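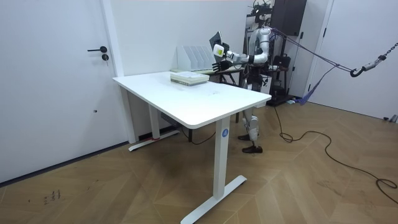
4.2 Budgeting for support equipment
The purchase request covered the robot alone, and most of the later spending went to items around it. A strap, a rope, a chain and a hook to hold the robot from overhead (Figure 3) were ordered in February as a separate line. Dixit and Geagea logged 204 hours of desk work in the first period.
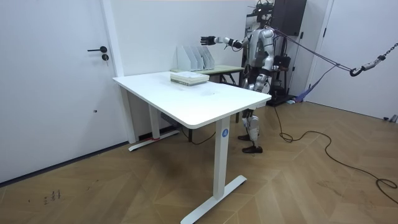
Figure 3. Desk station A, Stoststead site.
Floor space was the second cost we had planned poorly. The desk fits the room easily, but the robot stands behind its corner with a tall black frame at its back - and the long cable on the floor needs room too. We now budget for the full footprint.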